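Applied Robotics in Food Handling
Course handout, Unit 7: Evaluating a simulation kit before purchase
Instructor: Špela Tomić
Revised 25/03/2025

Purpose of this unit

Students are asked to review the Simov Kitchen Kit, a commercial software package for rehearsing pick-and-place work in a simulated kitchen. The department holds a teaching license, and each student has access to it through the lab computers. The kit is under review for use in the second-year course, and the written evaluations from this unit will be considered in that decision.

What the kit includes

The kit supplies a set of countertops, dishes, trays and produce, together with a two-arm robot model and an editor for writing task instructions. The standard license covers 12 workstations and costs 900 euros a year. Support is provided by Prommont, the regional reseller, and requests should go through Cameron Shearer and not directly to the company.

Objects may be swapped or moved between runs. The editor also allows two items of the same kind to be given different colors, so that an instruction such as "place the eggplant on the tray" must be made more exact before it can be scored. Students should consider how the kit handles an instruction that fits more than one object.

The produce transfer task

The exercise for this unit uses a marble counter, a patterned plate and a white tray. One eggplant is on the plate and another, much darker, lies directly on the counter. The tray is the target. Write one instruction for each eggplant, naming it by color or by where it rests, and state which you expect to be harder for the gripper to approach.

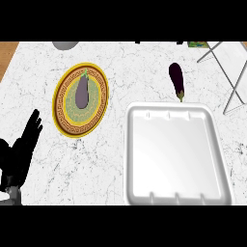 Points to address in the evaluation

1. Clarity of the starting layout. Can the source, the target and the gripper be told apart from the robot's own view? Note any item near the far edge of the counter that is only partly in view, and say whether this matters to the task.

2. Contact behavior. Run both transfers at the default grip force, then at the lowest setting. Record slips and failed grasps separately — the kit's summary page adds them together.

3. Surface and lighting. Repeat one transfer on a different countertop. Hafþór Hviid's notes on the Blöndal package, on reserve in the library, give a useful method for comparing results across surfaces.

4. Documentation. The manual was translated and is uneven in places. Cite the section number of any passage you found unclear.

5. Value. Compare the license with the Wetgate package covered in Unit 5. Consider the cost of staff time as well as the fee.

Submission

Evaluations should not exceed 900 words, excluding tables. Attach the run log as a separate file. Work is marked by Kolbrún Snorradóttir, and questions about marking should be sent to her. The lab will close for maintenance in May — late runs cannot be arranged during that period.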